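How Does a Game Remember Where You Stopped?

Last updated: September

When you stop playing a video game and come back the next day, your character is usually standing where you left it. The coins you picked up are still in your bag. The door you opened is still open. The game did not keep running all night to make this happen. It wrote down a list of facts before it closed, and it read the list again when you started it. That list is called a save file.

What goes into a save file

A save file is much smaller than the game itself. It does not hold the pictures of the trees, the music, or the sound of footsteps. Those are already stored with the game, and they are the same for every player. The save file only holds the things that can change.

Think about a simple adventure game called Rilari. The hero is a fox named Trevor who walks through a forest looking for a missing bell. If you stopped playing in the middle, the game would need to know these things:

Where Trevor is standing
How many hearts he has left
What he is carrying
Which doors are open
Which people he has already talked to

Inside the file, each of these gets a name and a value. It might look something like this:

place = old mill
hearts = 3
keys = 2
mill door = open
talked to Siria = yes

Siria is the owl who lives in the mill. The first time you meet her, she tells you a long story about the bell. If the game did not save "talked to Siria = yes," she would tell you the same story every time you came back.

Some save files can be read by a person, like the one above. Many are written in a form that only the computer can read easily. It takes up less room that way, and it loads faster. The facts inside are the same kind of facts.

Why the key does not come back

Games often put objects in the world for you to find. Say there is a key on a shelf in the mill. Trevor picks it up, and the number of keys goes from one to two. Now you save and quit.

When you start again, the game builds the mill from its own files, and those files say there is a key on the shelf. If that were the end of it, you could pick up the same key again and again. So the save file needs one more fact: "shelf key = taken." The game builds the room, checks the list, and leaves that key out.

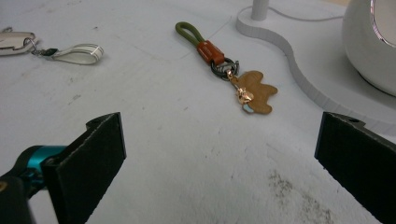

Trosetti, September

Cinzia Lombardi writes the saving code for Rilari. She works with Agata D'Amico, who draws the rooms and decides where the objects go. Each object that can be picked up gets its own name, and no two objects may share one.

"We had a lantern and a rope with the same name by mistake," Lombardi said. "If you took the lantern, the rope disappeared from a different room. It took us a whole afternoon to find out why."

D'Amico now keeps the names in a notebook and also in a file on her computer. When she adds a new object, she checks the name against both.

When does the game save?

There are different ways to do this, and many games use more than one.

Saving by hand. You open a menu and choose "Save." The game writes the file right then. You decide when it happens, but you can forget.

Save points. These are special spots in the game. In Rilari they are tree stumps with a candle on top. The game writes the file when Trevor sits down on one. If he falls into the river before he reaches the next stump, he goes back to the last one.

Autosave. The game saves by itself, without being asked. It may do this every few minutes, or whenever you enter a new place. A small picture often appears in the corner of the screen while this is going on -- in many games it is a spinning circle.

You may have seen a message that says not to turn off the power while the game is saving. Writing a file takes a little time. If the power goes off halfway through, the file may have only half of the facts in it, and the game may not be able to read it.

Many games protect you from this. They write the new save file first and leave the old one alone. When the new file is finished and checked, it takes the place of the old one. If something goes wrong in the middle, the old file is still there. You might lose a few minutes of playing, but you will not lose everything.

Slots

Some games let you keep several saves at once. These are called slots. Rilari has five. Each slot is a separate file, so your sister can play in one and you can play in another. Her fox can be at the end of the forest while yours is still looking for the mill.

Be careful when you choose a slot. If you save over a slot that is already full, the old list is replaced with the new one. Most games ask "Are you sure?" first. Read the name of the slot before you press yes.

Where the file lives

A save file may be kept on the computer, console, or tablet you play on. It may also be kept on another computer far away, called a server, and your game sends the file there over the internet. This is often called a cloud save. With a cloud save you can start a game on one device and go on with it on another, if the game allows it.

When a game keeps the file only on your device, deleting the game may delete the file too. Ask an adult to check before you remove a game you want to play again later.

Try it on paper

Make up a game with one room in it. Draw the room and put in a door, a box, and one person to talk to. Then write down everything that could change while somebody plays. Is the door open or closed? Is anything still in the box? Give each fact a name and a value.

Hand the drawing and the list to a friend, and ask your friend to tell you what has happened in the room so far. If your friend has to ask you a question, there is a fact missing from the list. Add it and try again with somebody else.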